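Clearing the Big White Table

Posted Thursday, April 11, 2019

I spent most of this week dealing with the back room, so that is what this post is about. If you came for the bread recipe, Rania Sleiman has it and I still have to ask her for it.

The room has been a workroom since we took it over in April of last year. It has red brick walls, a gray tile floor, and more white furniture than I would have picked. The furniture came with the lease. I was going to replace it and never did, and by now I like it fine.

The main problem was the table. Everything that came through the door got put down on it, and after a while you couldn't cut a sheet of paper without moving four other things first. Maysoun Hattar and I set a rule on Monday: the only thing that lives on the table is whatever is being worked on. Everything else gets a spot in the white cabinet or the divided shelf along the far side, or it goes out.
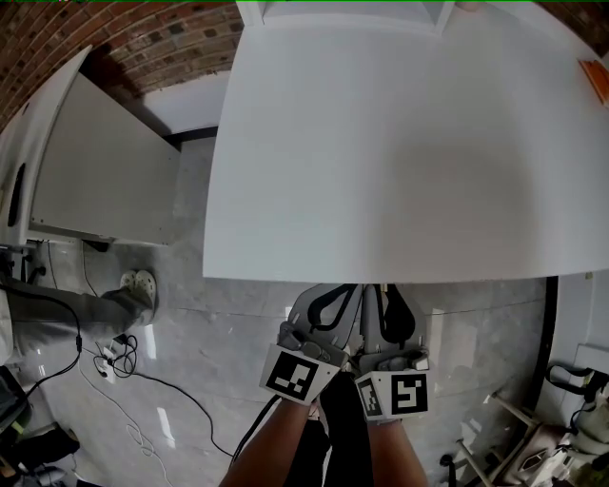
I was against the rule at first. I like my things where I can reach them. But Maysoun pointed out that I was spending more time hunting for the tape than using it, and she was right. We went through the pile in one evening and filled three boxes. One went to the recycling center, one went home with Darcy Katene, and the third is in my hallway – I haven't decided.

The top cleaned up well with dish soap and warm water. I tried a spray first and it left streaks, so skip that. Dry it with an old cotton towel and don't put paper on it for an hour.

Cables are the next job. They run across the floor, black ones and white ones, and I catch my foot on them. I bought a bag of 100 reusable ties for the purpose and have used 40 of them at home, on things that didn't need tying. I'd like the cables to follow the walls, but the outlets are where they are, and I'm not paying an electrician this year.

The light I would leave alone. Between the skylight and the long fluorescents you can work at any table in there without a lamp. The ceiling is corrugated metal, painted white, and it helps too. Rain on it is loud. Yolotzin Cervantes won't take phone calls in there when it's coming down, and I've stopped trying.

We kept the small white table by the brick wall. I wanted it gone, but it's handy for setting something aside while the big one is in use. 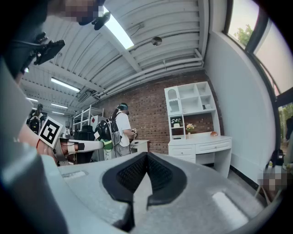

What's left to do

Tie up the cables. Wipe out the inside of the cabinet. Find out if the landlord minds hooks in the brick – I've written to him up to 3 times a week and have no answer yet. Hakim Govindasamy has offered to bring his drill if it's a yes.

I'll post again when the floor is done.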